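The Beef Came Down by Air

Ask Anselmo Echeverri about the old meat planes of the Llanos and he'll talk until the coffee is cold, then put on another pot. He is 65, he flew the route for 17 years, and he still lights up at the word Lestetti.

Lestetti was the strip, a stretch of red dirt with a slaughter shed at one end. Before the planes came, cattle walked out over the plains for weeks and arrived as skin and bone. Then a little outfit called Fledov bought two tired piston twins, pulled out the seats and started hauling sides of beef over the mountains before breakfast. What a sight that must have been!

The loads had to be aboard by first light. Later in the morning the air got thin and bumpy, and a heavy airplane wanted every yard of that runway. On the way back the crews carried whatever the ranches had asked for — salt, fence wire, mattresses, schoolbooks, once a piano with its legs off.
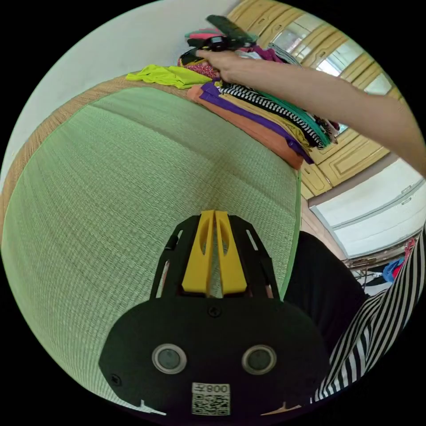

A green woven mat with a tan edge strip, against a white wall.

Passengers rode along too, on a bench behind the cockpit. Dayana Cárdenas made her first flight that way as a girl, going to see a dentist in the city, and she remembers the engines more than the dentist. Today she runs the fuel desk at Dilano, the next strip down the river, and keeps a drawer full of Fledov load sheets, all in pencil, with the weights added up in the margins.

March was always the hard month. Smoke from the grass fires sat over the plains, and pilots followed the river bends by memory. Echeverri once circled for some 5 minutes waiting for a gap, found one, and landed with a cow standing on the runway. She moved, he says, but she took her time.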